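Bernen Woven Straw Sleeping Mat
From the Destwood summer bedding range

If you have ever lain awake on a warm night turning the pillow over and over to find the cool side, you will understand why we are so fond of these mats. We first stocked them in September, rather expecting them to be a quiet seller, and have been happily reordering ever since!

The Bernen is a straw mat in a soft light brown, woven with a fine rib. Lay it straight over your usual sheet and sleep on it just as it is, or put a thin cotton cover on top if you like something softer against the skin (plenty of people do for the first week or so, and then never bother again). It rolls up in autumn and goes under the bed or on top of the wardrobe.

Price: 230
Item number: 368
Rolled weight: 2 kg
Also in the range: Bellex pillow mat, Orlandini cotton cover

Looking after it is simple enough. Wipe it over with a well-wrung cloth, following the ribs, and let it air before you roll it away. Please don't put it in the washing machine, and keep it out of strong sun, which makes straw brittle. 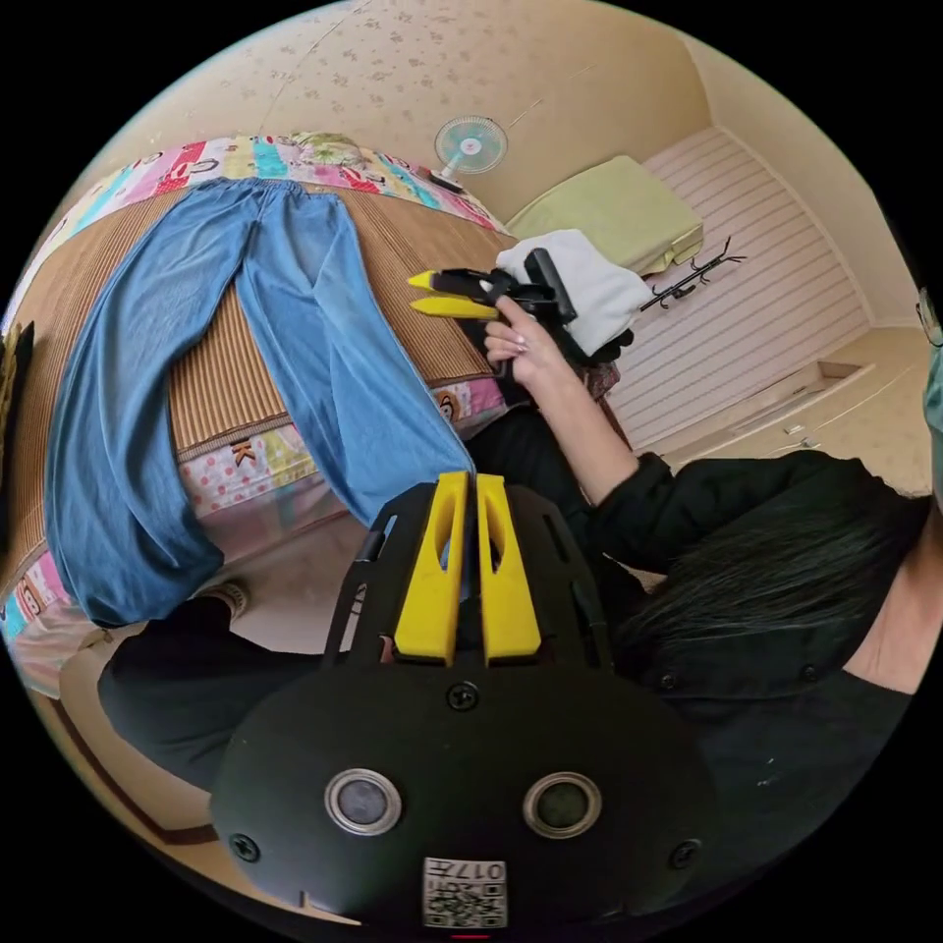

It is also a lovely firm surface in the daytime, and we find ourselves folding jeans and sorting the clean washing on it far more than we ever meant to. A bright patterned sheet underneath looks very cheerful peeping out round the edges.

Orders leave our Destwood shop within 22 hours, rolled in paper and tied with cotton tape, which is handy to keep for storing the mat over winter.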